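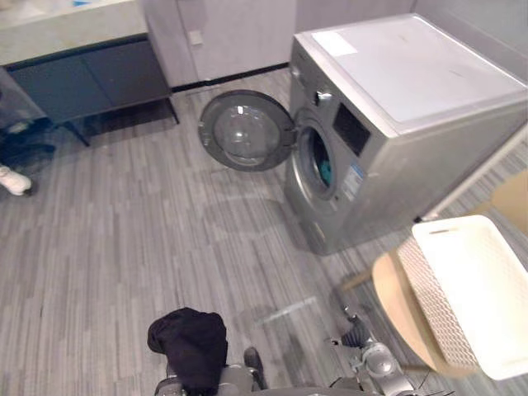
A front-loading washing machine, or front loader, is a washing machine whose drum turns on a horizontal axis and is filled through a round door in the front panel. It is the usual type of household washer in much of Europe and is also common in North America, where it competes with the top loader.

Design

The drum is a perforated metal cylinder inside a watertight tub. Paddles on its inner wall lift the wet laundry and let it drop back into the water, so the machine needs less water than one that floats the load. The door is hinged at one side and usually has a domed glass window that keeps clothes away from the rubber gasket. A lock holds it shut during the cycle. Because the top is flat, the machine may stand beside a counter or be fitted under one.

Loading and unloading

Items are put in one at a time and loosely, leaving a hand's width free at the top of the drum. Small pieces such as socks tend to catch in the fold of the gasket or stay at the back of the drum. A laundry basket is often set on a chair or stool at door height to reduce bending.

Care

The door is commonly left ajar between washes so that the gasket can dry. Many manuals advise an empty hot wash every 40 cycles and regular cleaning of the drain filter, found on most models behind a small flap near the floor.

See also: Clothes dryer, Laundry room, Top loader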